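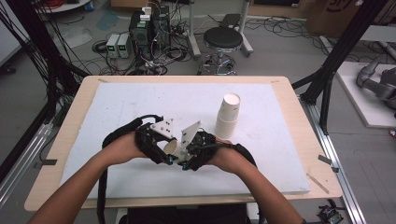

Zesteo Paper Cups, plain white, sleeve of 90

Item 934 | In stock | Sold by the sleeve or by the box

I've been selling these for longer than I've sold almost anything else in the shop, and I still get a bit cheerful when a new delivery comes in. They're plain white paper cups, they nest tightly and they stand up nicely in a tall stack on a table, mouths up, ready for people to help themselves. That's most of what anyone wants from a paper cup, isn't it?

I took them on after a long search. The ones we had before came from a wholesaler I won't name, and they stuck together so badly that you'd pull at the top cup and get four (I once served a whole queue of parents at a summer fair by peeling cups apart with my thumbnails, never again!). Arnel Pascual, who runs the Navarro tea stall, brought me a sleeve of the Zesteo ones to try and I ordered a box the same afternoon.

What you get

One sleeve holds 90 cups. A box is a lot more cup than most households will ever need, so do start with a sleeve unless you're running a stall or a school kitchen. The sleeve is a thin clear bag and it tears easily, so if you're keeping half of them for next time, pop them in something with a lid. Dust gets into open cups faster than you'd think.

The cups are white inside and out, with nothing fancy on them. If you want stripes or stars have a look at our Fonell party range instead, which costs a bit more and comes in smaller packs.

What they're good for

Squash, water, juice, tea that's been allowed to calm down a little. I use them for hot drinks myself, but they're single wall, so for anything straight off the boil I'd put one inside another or go for the Evska double wall cups further down the page. I wouldn't leave a drink standing in one all day either. The bottom goes soft in the end, same as any paper cup.

They get used for plenty besides drinks. I've sold them for sorting beads, starting off sweet peas, mixing small amounts of paint, and for those stacking games where everybody builds a pyramid and the smallest child knocks it over. If you're doing the stacking game, put something on the table first! Bare wood is slippery and a bit of foam board makes a much better surface. We clip ours down at the sides so it doesn't slide about when people get excited.

Taking them off the stack

Hold the stack low down with one hand and lift the top cup by its side with the other, with a tiny twist. Please don't pinch the rim, it bends, and then you've got a cup that dribbles. If a couple do cling together, roll the pair gently between your palms and they'll come apart. I keep the stack to one side and work with a single cup in front of me, so there's no knocking the whole lot flying with an elbow.

When you're putting unused ones away, lay each cup on its side, look inside for crumbs, then slide it back on. Don't press down on the stack to make it shorter. I know it's tempting when the cupboard is full, but that's exactly how they get jammed.

Questions I get asked

Can they go in the microwave? I don't recommend it.

Do you sell lids? Not for this one, sorry. Evska do lids for theirs and I keep both sizes.

Can I wash them and use them again? A quick rinse after water is all right if you let them dry upside down. After anything milky I'd let them go.

Can I have just a few to try? Yes, ask at the counter and I'll give you 2 from the open sleeve.

From a customer

"Bought these for my mum's birthday and had guests who were strangers to each other all writing their names on the cups. Biro was useless, felt tip was lovely. Still have half a sleeve and I'm using them for seedlings." Trinidad Lumanlan

Ordering

Add to your basket or ring the shop. Boxes for September fairs need ordering early, as the shelf space here is tiny and I can only keep so many. Sleeves go out by post in a padded carton, and collection is free.

Page updated 2018-06-13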